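Ticket: Sorting cell stops and sulks at the middle box
Project: Tultside
Status: Open, pending sign-off
Logged: March, 8 a.m.

Reported by day shift. The arm runs a few picks, then faults with "place not confirmed." Operator clears it, arm faults again, operator says something I've left out of the log.

First thing checked was the setup sheet. Rule 2 says the boxes stay put once the cell is taught.
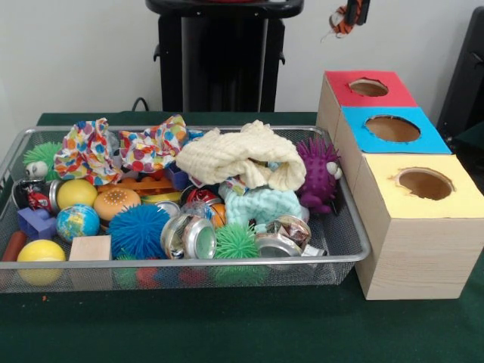
Rule 2 is also the one people treat as a suggestion. The place points were taught before the last cleaning, and the log has no re-teach after it. Re-taught all three at low speed. Faults dropped but didn't quit.

Next, the approach height. The Jellar checklist wants the arm to pause above the pile before closing on anything, and our recipe had that pause set to zero. Someone was in a hurry. Put it back.
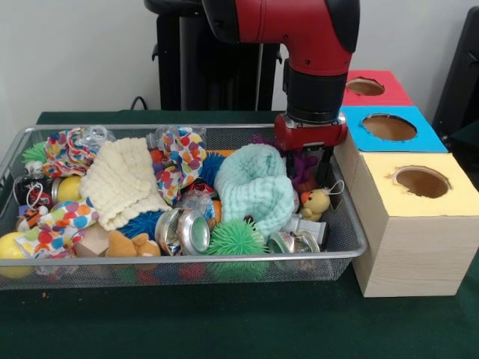 Can we skip the pause if the cycle time target is tight?
Change the target. The pause stays in, and any edit to it needs a second set of initials on the sheet.

11 a.m. Ran 18 picks, 2 faults, both at the middle box. The release check was firing while the wrist was still over the opening, so I moved it to after the retract. Brondach support suggested the same thing, eventually, after asking me to turn it off and on.

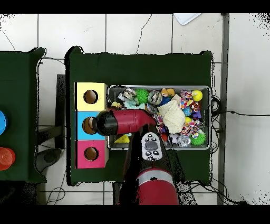
House rules, restated since the old copy wandered off
1. No reaching over the table with the arm enabled. Stop it, then reach.
2. Boxes don't move without a re-teach -- and the re-teach gets logged.
3. Cables stay out of the walkway. Yes, still.
4. A fault gets written down before it gets cleared.

Afternoon run started with the new release check. Leaving the ticket open until night shift has had a turn at it. 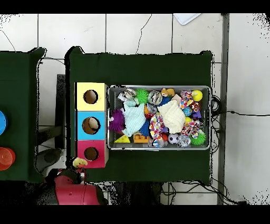

Tultside cell, toy in gripper, pink box nearest.

Copy of the recipe is saved under Tô. Please don't save over it.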